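Notes to Go with Session 4: Getting to Know the Front of a Control Cabinet

Golshifteh Shahbazi, Skurkberg Evening Workshop

Hello again, everyone, and thank you for staying so late last time when the discussion of fuses ran away with us. Several of you asked for something written down about cabinet doors, so I have typed up what I said (and a few things I meant to say and forgot). Please read it before you come in, with a cup of coffee if you can, and bring your questions. There is no wiring in this session. We are going to keep the doors closed the whole time and simply learn to read what is on the outside, which I think is a skill that gets hurried past in most courses.

When I started out at Brotavum, the older electrician I was paired with would not let me touch a single switch until I had stood in front of the cabinet and told him, out loud, what it was telling me. I felt very silly doing it. I still do it now, though more quietly, and I would like you to try it too.

Start with the lamps. On a three-phase supply you will very often find three of them in a row, in yellow, green and red, one for each phase. In this use the colors are names for the phases, so the red one being lit doesn't mean trouble and the green one being lit doesn't mean all is well. What you want is all three glowing. If one is dark, you may have lost a phase, or you may only have a dead lamp, and you can't tell which from the lamp alone. Go to the meter.

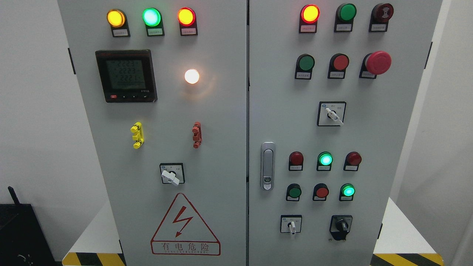
The meter deserves a minute of your time. With three voltage lines stacked one over the other, the first thing to do is compare them with each other before you worry about the exact value. Readings like 222.3, 222.3 and 222.1 are as close together as anyone could wish for. If one line sat far below its neighbors I would stop and find out why before starting any motor. Do check which page the meter is on as well - many of them step through voltage, current and power with the little buttons, and I have seen a perfectly good student write down amps as volts.

Next come the push buttons and selector switches. Green is usually start and red is usually stop, but please read the label every time, even if the print is tiny and even if you have to ask somebody to translate it for you. A selector switch keeps the position it was last left in, so make a note of where the lever points before you turn it. Half of the "faults" we were called out to at the Arabzadeh plant were a selector left in manual by the previous shift.

Then there is the emergency stop, the big red mushroom head. Find it first when you walk up to any cabinet, and find it again with your eyes shut if your supervisor doesn't mind. Pushing it stops the machine it controls. It does not make the inside of the cabinet safe, and the supply side of the main switch can still be live. That is what the lightning bolt on the door is for, and it applies on a quiet day as much as on a busy one.

A word on the handle. If there is a keyhole in it, the key belongs with the person responsible for the cabinet, and leaving it in the lock defeats the purpose - I will be a bit of a nag about this all term.

For next time

Please read pages 2 to 70 of the Skurkel workbook. I know that looks like a lot, but it is mostly drawings. Then choose a cabinet you are allowed to stand in front of, keep the doors shut, and write me half a page on what its lamps, meter and switches say. Sketches are very welcome, and neatness doesn't count. Hand them in at the front desk or bring them with you to the next session.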